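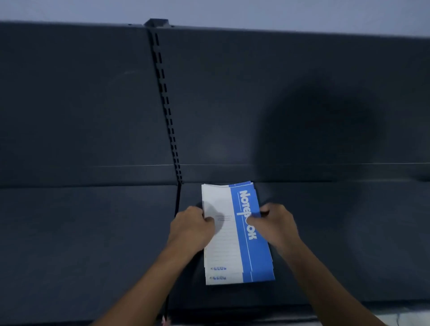 Notebooks being placed on the lower shelf of a metal store unit.

Sellus is a savory paste made from roasted chickpeas, sunflower seed and dried mushroom. It is sold by Primida, a food company that also makes bouillon powder and mustard. The paste is brown, thick and salty, and is eaten on bread or stirred into soups and sauces.

History

The recipe was developed by Sanaa El Idrissi in a small kitchen in the town of Lahlou. The first batch filled 49 jars, which were sold at a local market in June. Primida bought the recipe two years later and moved production to its plant at Zaneletti, where the chickpeas are still roasted in open drums.

We use cookies to improve your experience on this site. By continuing to browse you accept our cookie policy.

Ingredients and production

The chickpeas are roasted, cooled and ground with the sunflower seed. Mushroom powder, salt and lemon juice are added, and the mixture rests for 20 hours before it is put into jars. The standard jar holds 200 grams. A larger tub of 1,750 grams is made for restaurants and canteens. Sellus contains no milk, egg or gluten. An unopened jar keeps at room temperature, but once opened it should be stored in the refrigerator.

Use

The most common use is a thin layer on buttered toast, often with sliced cucumber or radish. A spoonful dissolved in hot water makes a simple broth. Some cooks use it in place of anchovy in salad dressing.

Reception

Opinions on the taste differ. The salt content was reduced when the label was changed, and older customers noticed.
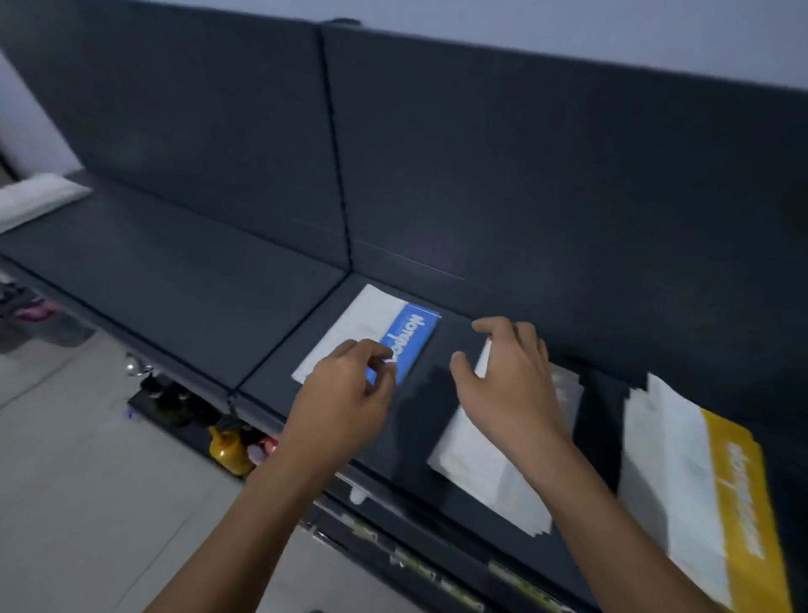 El Idrissi has said that she prefers the earlier, saltier version, and that the paste was meant to be spread "so thin you can see the butter through it." She still makes the original at home, with the mushroom left in larger pieces.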